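List: plornach-data
Subject: Re: Cabinet task, number of demonstrations
Time: 13:18

The Serrano group wrote:
> Please confirm how many demonstrations are required for the cabinet task,
> and whether partial attempts should be submitted with the others.

The requirement for the October release is 300 demonstrations, of which 60 are to be held back for testing. Partial attempts should be submitted in a separate folder and labelled as such. Each site is asked to vary the starting pose of the arm and the angle of the doors between episodes. The simulated view attached has the gripper at the larger upper door, just below its handle, with that door apparently slightly ajar; starting states of this kind are accepted and should be recorded in the episode notes. Questions may be sent to this list.

Cavlow Data Office, Florkport

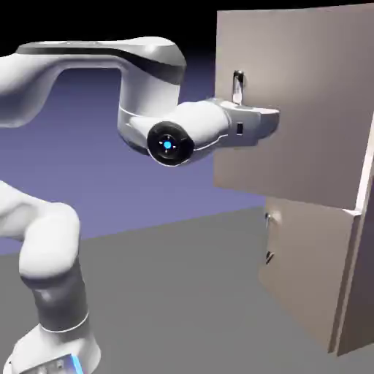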